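January 16, 2023

Parts sorting, small stock. Picked up where I left off before the break.

The delivery from Skultska finally got unpacked this morning. Paperwork says 1,493 pieces across all lines and I am taking their word for it until the shelving is done. Outer boxes flattened and put by the back door. Two of the inner cartons had split along the seam, so whatever was in them had mixed with the packing dust. Sieved what I could over newspaper.

Old labels are the main nuisance. The Flitari drawers were numbered by whoever had them before us and the numbers stop at 93, then start again with letters. Souad El Khatib wants to keep the numbering because the order sheets use it. I would sooner start fresh, but she does the ordering, so the numbers stay. I have written the letter drawers into the back of the stock book under their own heading.

Bags: the clear ones stay closed until there is a drawer for them. We lost half a morning in April to a bag somebody had opened and left on its side. If a bag has no label, put a strip of tape on it with the date and your initials, even if you don't know what the parts are. Black tape doesn't take pencil, use the paper tape.

Bench tape measure is still missing. Borrowed one from upstairs, to go back tonight.

Drawer dividers arrived from Buthelezi and are 4 mm too wide for the top row. They fit the lower rows with a bit of a shove. Filed one down to see if it was worth doing – it is, but it takes ten minutes each and makes a mess. Left the rest for now. Souad is asking if they will swap them.

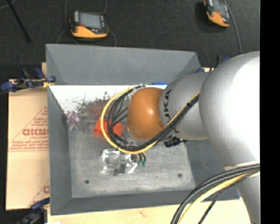 Anything that can't be named at a glance goes in the grey bin on the wooden table and gets looked at once a week. Small things end up in the corners, so check there before calling it empty. No food wrappers, no dead batteries, no screws from your pockets. The bin wants a proper wipe out as well, not only a shake over the waste sack.

Nornis order: 400 of the short pins and 527 of the long ones, both on one sheet this time. Price on the long ones has gone up since the last order. Haven't sent it yet, waiting for Souad to sign.

Still to do:
Finish labels on the lower rows
Ring Skultska re the split cartons
Find out who has the second key to the tall cupboard
New blade for the box knife
Copy the letter drawers onto the sheet by the door

Stopped at half four, the light over the shelving has started flickering again and I couldn't read the small print on the bags. Reported it – second time.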